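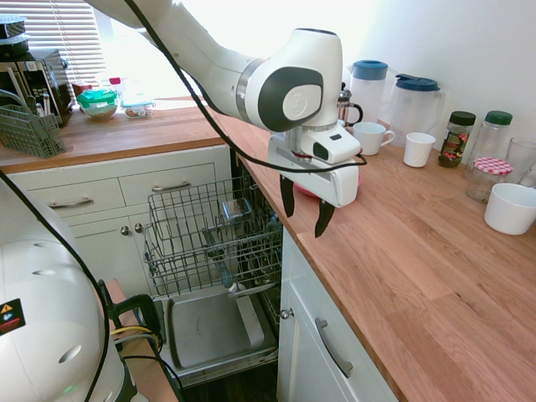

Celina Kurek wrote to me in December to say that she and her boyfriend had been together six years and she had no idea he was scared of his own wedding speech until a card asked him. They weren't even engaged yet! She said they stayed at the table until one in the morning and had to reheat the soup twice.

I love getting those emails. Semimeck is a box of question cards for couples, and I've been making it out of my spare room in Zovville since my own relationship went a bit quiet a few winters back. We weren't fighting. We just kept having the same conversation about whose turn it was to call the landlord, and then we'd each pick up a phone. I wrote the first batch of questions on the backs of old envelopes, stuck them in a mug, and we pulled one out every night at dinner. Some of them were terrible (I asked Mahmoud what kind of bird he would be, and he said "a tired one" and went back to his rice). The bad ones got tossed and the good ones are in the box.

What you get

The box has 456 questions in it, three to a card, printed on thick uncoated stock so you can scribble on them. The top question on each card is easy, the middle one takes a bit of thought, and the bottom one is the one you might want to save for a long drive. You don't have to do all three. We almost never do.

There's also a little stack of blanks, because people kept asking for them, and a fold-out sheet where you can write down the answers you want to remember. The lid is a snug fit. I went with the tighter one after the first print run, when a whole bunch of decks got loose in people's bags.

It's $18, and shipping is added at checkout. I pack everything myself, usually in the evening with the radio on, so if you order before 3 p.m. it'll most likely go out the next morning. 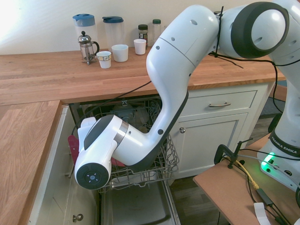 The other thing I get asked for is a version for people who've only just met, and I finally did one! It's called the Markell set, after the street where Mahmoud and I had our first date (a bad sandwich place, closed now, and I still miss it). It's smaller and lighter. No questions about kids or money or exes, just things like what you were like at eleven, who taught you to drive, what you'd order for a friend who was having an awful day. You could bring it on a second date without it feeling like a job interview. I wouldn't bring it on a first one, but I know of two people who did, and they're still seeing each other, so what do I know.

If you're doing long distance, either set works over a video call. One of you holds the box and reads out loud, and you swap who has it the next time you visit. A few couples have bought two boxes so they can each pull the same card, but then you have to go digging for it, and I'd save your money.

Please don't use the cards in the middle of an argument. I tried it. I drew "What do you admire most about how I handle stress?" and we both had to leave the room. They're much better on an ordinary night when nothing's wrong and you've got half an hour and maybe some cake.

As of the last print run I've sent out 2,983 boxes, and 1,109 of those went to people who had already bought one for themselves and came back for a sister or a roommate or, in one case, their divorced dad. (He's doing great, apparently. He skips the bottom questions.)

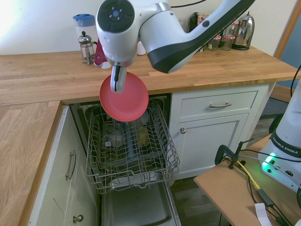 Can we use these if one of us hates talking about feelings?

Start with the top question on each card and stay there as long as you like. Those are mostly stories and favorites, so the quiet one can talk about a dog they had or the worst haircut of their life. Mahmoud did only top questions for the first couple of months. He'll do the bottom ones now if he gets to answer second.

If a box shows up with a crushed corner or a card printed crooked, send me a photo and I'll mail you a new one, and you can keep the dented one for the car. Gift notes are free. Type what you want in the box at checkout and I'll copy it out by hand, in my best handwriting, swear words and all.

© Semimeck, Zovville. All rights reserved. | Contact | Shipping | Back to top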